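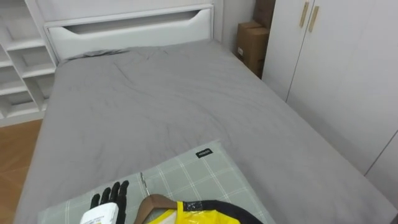 Storage and bed-making in a furnished bedroom: project report

Background

The brief asked each of us to choose a room that is let furnished and look at how well the fixed furniture supports an ordinary household job. I chose the main bedroom of a flat in Valtonen House, and the job of changing the bed. The tenants had not moved in yet, so the room could be studied before anyone's belongings had settled into it.

The bed takes up most of the room. Its headboard is white and padded, with a long recessed slot near the top, and a white unit of open shelves stands directly to the left of it. On the other side there is a narrow gap before the wardrobe. The floor is a warm brown and the rest of the room is white or pale grey, apart from the grey sheet and the cardboard.

Method

I changed the fitted sheet 40 times between September and November, alternating between starting at the headboard and starting at the foot. Each change was timed with a phone. I also noted where I put the clean and used linen down while my hands were busy. The sheet was a plain grey one from the Pekari range for the whole of the project, and I had a budget of £385 for any changes to the room, most of which was not spent. 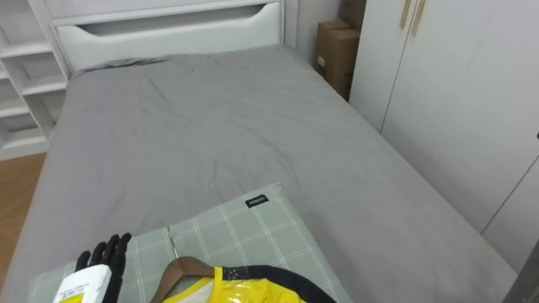 Wendell Ruiz-Ortega
Second year, Interior Studies
Jastum College

Findings

The head of the bed was the slow part. There is little room to get a hand down between the mattress and the headboard, and the sheet tends to gather there in a darker ridge while the rest lies fairly flat. Starting at the headboard gave a neater result but took longer. Starting at the foot was quicker and left more of the fabric bunched at the top. Small creases across the middle made no difference to either method and I stopped recording them after the first week.

The two cardboard boxes in the gap by the wardrobe were a bigger problem than I had expected. They fill the place where a person would stand to tuck in that corner, so I had to lean across the mattress from the foot end. With the boxes moved into the hall the job was easier, though I only did this for the last few trials and would not put much weight on it.

The open shelves were empty throughout. They are close enough to the bed to hold spare linen, but the compartments are of different heights and the dividers slant, so a folded sheet has to be tried in several before it sits well. The low compartment near the floor is awkward to reach — I would keep it for shoes. The wardrobe has tall doors with slim gold-coloured handles, and I left it out of the study.

Recommendations

Keep the gap beside the wardrobe clear. Store one spare set of linen in the shelf compartment nearest the headboard. Use a slightly deeper fitted sheet, which should be tested before buying more than one.

Further work would need a second person making the bed, preferably someone shorter than me.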